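Wirnix Young Readers: Paper and Print
How a Booklet Is Put Together
Written by Erlinda Dizon. Updated 24 April 2024.

A booklet is a small book with a soft cover. A brochure is a booklet or a folded sheet that tells people about a company, a place or a product. Museums, shops and factories give out brochures. Most of them are meant to be read in a few minutes.

The parts of a booklet

The outside is called the cover. The folded or joined edge is called the spine. A sheet of paper inside a booklet is called a leaf. Each leaf has 2 sides, and each side is a page. When a booklet lies open, the two pages facing you are called a spread.

The cover usually carries a name in large or colored letters. Smaller lines of text can go under the name. The designer picks a color for the name that is easy to see against the background. 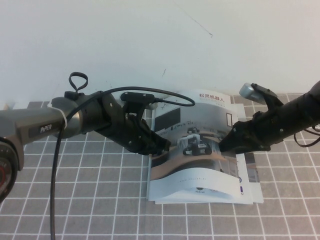

A brochure on a table. The name on the cover is in red Chinese characters, with smaller gray text under it.

Why paper curls

Paper is made of plant fibers pressed flat. The fibers are much too thin to see one by one. In paper made by a machine, most of them point the same way. This direction is called the grain. Paper bends easily along the grain and is stiffer across it.

Fibers take in water from the air and swell. If one side of a sheet swells more than the other, the sheet curls. A page can also curl from being bent by hand or rolled up in a bag. Thick paper resists bending more than thin paper does. Printers often choose a heavier paper for the cover than for the inside pages.

Folding and joining

Many small booklets are made by stacking sheets, folding the whole stack down the middle and putting staples through the fold. Printers call this saddle stitching. Each folded sheet makes four pages, so a booklet made this way has a page count that can be divided by four. Eight pages work. So do twelve. A booklet of 111 pages can't be made like this unless one blank page is added at the end.

Blank pages are common. Some are there to make the count come out right. Others are left empty on purpose, so that the page beside them is easier to look at.

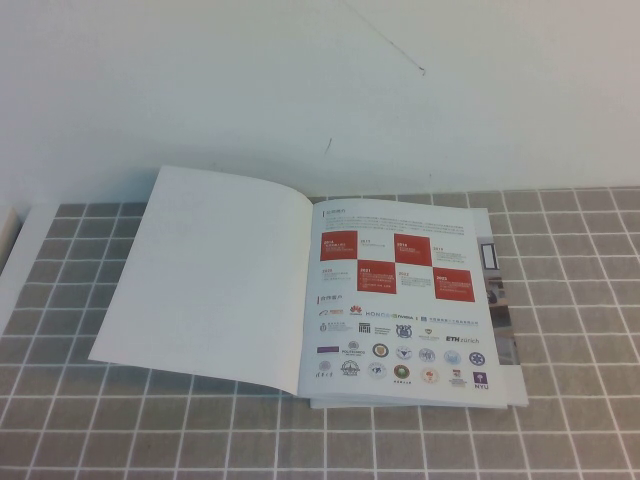 Text on a page is arranged in blocks. A heading goes at the top and says what the page covers. A paragraph often follows in smaller letters. A designer may then add a timeline, which shows events in the order they happened. Timelines can be drawn as a long line with marks on it. They can also be drawn as boxes, with one event or date in each box. Coloring every other box makes a checkerboard pattern, and the reader can see where one box stops and the next one starts.

How the ink gets there

A printed photograph is made of very small dots. Four ink colors are used for most color printing: cyan (a blue), magenta (a pink), yellow and black. From a normal distance the dots blend, and the eye sees many colors. Pictures for a booklet are often prepared at 300 dots per inch. One inch is a little longer than the top joint of a grown-up's thumb is wide.

Grids

A grid is a set of lines that cross to make squares or rectangles. Designers plan pages on a grid. The lines keep the edges of the text and pictures straight, and they are removed before printing. Grids are also printed on mats, graph paper and maps, where they stay visible.

A grid can be used to check whether something is straight. Put a booklet on a square grid and line up its spine with one of the lines. If the booklet is turned even a little, the gap between its edge and the line gets wider toward one end.

Look at a grid from the side and the squares seem to change size. The near ones look larger and the far ones look smaller, even when all of them measure the same with a ruler. This effect is called perspective. Lines that run away from you also seem to lean toward each other.

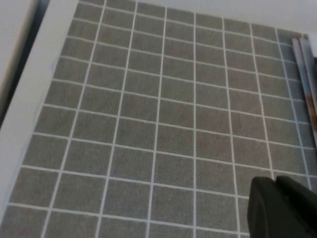
White grid lines on a gray mat, seen at an angle. The squares near the top look smaller.

Try it: make an eight-page booklet

You need 2 sheets of plain paper, a ruler, a pencil and a stapler with a long arm. Ask an adult to help with the stapler.

Put one sheet on top of the other and line up the corners. Fold both in half together. Press the fold with the side of the ruler. Open the stack and put 3 staples along the fold, with the flat side of each staple on the outside. Close the booklet and number the pages in pencil, starting with the front cover.

Now look at the outer sheet. Pages 1 and 8 are next to each other on the same side of the paper. On the back of it are pages 2 and 7.

Words to know

Grain: the direction in which most of the fibers in paper point.
Leaf: one sheet in a book, with a page on each side.
Saddle stitching: joining folded sheets with staples through the fold.
Spine: the edge where the pages are joined.
Spread: two pages that face each other.

Next in this series: Envelopes, by Lorcan Ó Conaill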